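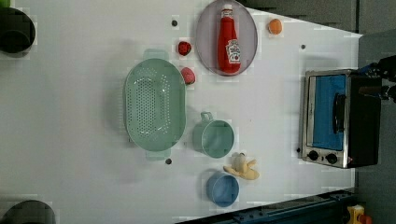

**What should you settle before a robot arm starts a tabletop task?**

Where every object begins, how fast the arm may move, and who can stop it. Put all of that on one sheet, and the rest of the session gets so much easier!

## Setting up a kitchen task the same way every time

I rewrote our bench rules with Bukola Idahosa in February, and I still get a kick out of how well they work. Use them as a starting point and change whatever doesn't fit your bench.

1. **Name your objects.** Write "green mug" and "green colander", never "the green one". Two things in nearly the same color will trip up your notes sooner than you think.
2. **Write down which way things face.** A mug's handle and opening matter as much as its spot on the table. Same goes for a bottle lying on a plate – note where the neck points.
3. **Leave room at the oven door.** Keep 200 mm clear in front of it before any task that opens it. Check the swing by hand with the arm stopped.
4. **Set the speed cap first.** Ours is saved in a Vendus profile, and we load it before the first move of the day.
5. **Test the stop button.** Press it, confirm the arm holds, then reset. Do this at every change of operator, even if the last test was ten minutes ago.
6. **Keep hands out while the arm is live.** If a strawberry rolls, stop the arm, then reach in.

### Saving the run

Log the layout sheet with the run, including the failed ones (I love the failed ones, they teach you so much). We keep raw logs for 24 months in the Orkura folder.

If you change a rule, bump the version number at the top of the sheet and have 2 people sign it. Old sheets go in the back of the binder.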